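Marble Counters: Your Questions, Answered With Some Sighing
By Grethe Kvaran
Last updated in January

We use cookies to remember your preferences. Accept | Manage

Is marble a bad idea for a kitchen?

It depends on how you feel about evidence. Marble keeps a record of every lemon, every glass of red and every guest who said they'd use a coaster. If that sounds charming, buy it. If your jaw just tightened, look at quartz and sleep well.

What's the difference between a stain and an etch?

A stain is something that soaked in. It's darker than the stone, and you can often coax it out. An etch is a dull spot where acid ate the polish. Scrubbing an etch is like ironing a scar. You'll need a polishing powder for a small one and a professional for a big one.

Do I have to seal it?

Yes, and no, sealing it won't save you from etching. I get this email a lot. Sealer slows down stains. It does nothing about vinegar. Put a few drops of water on the counter and go make coffee. If there's a dark spot under the drops when you come back, it's time to seal again.

How often, though?

Mine gets it every 6 months around the sink and whenever I remember everywhere else. Amarachi Eze, who installed it, told me once a year was plenty. She has also met me, so she left an extra bottle.

What do you clean it with?

Warm water, a soft cloth and a little dish soap. Then rinse, then dry. I own 3 special stone sprays and they all smell like a dentist's waiting room.

My grandmother used baking soda for everything. Can I?

As a paste for an oil stain, sure. Mix it with water until it looks like peanut butter, cover it with plastic wrap, and leave it for a day — then wipe it off gently. As a daily scrub, no. Your grandmother probably had laminate.

Honed or polished?

Honed hides etches better. Polished looks better in the showroom, where nobody is making ceviche.

How much should a repair cost?

I paid $200 to have one ring taken out by a man who was finished in 30 minutes. I've made peace with it. Get a quote before he unpacks.

Can I keep plants on it?

You can, with a saucer. Unglazed clay lets water creep through the bottom, and a damp ring on pale stone can hang around for weeks. The same goes for a white pot with a terracotta rim like the one at the far edge of the marble, until you've checked what its base is made of. Lift it now and then, wipe underneath, and water it in the sink if you can be bothered. 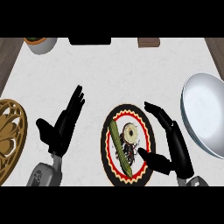
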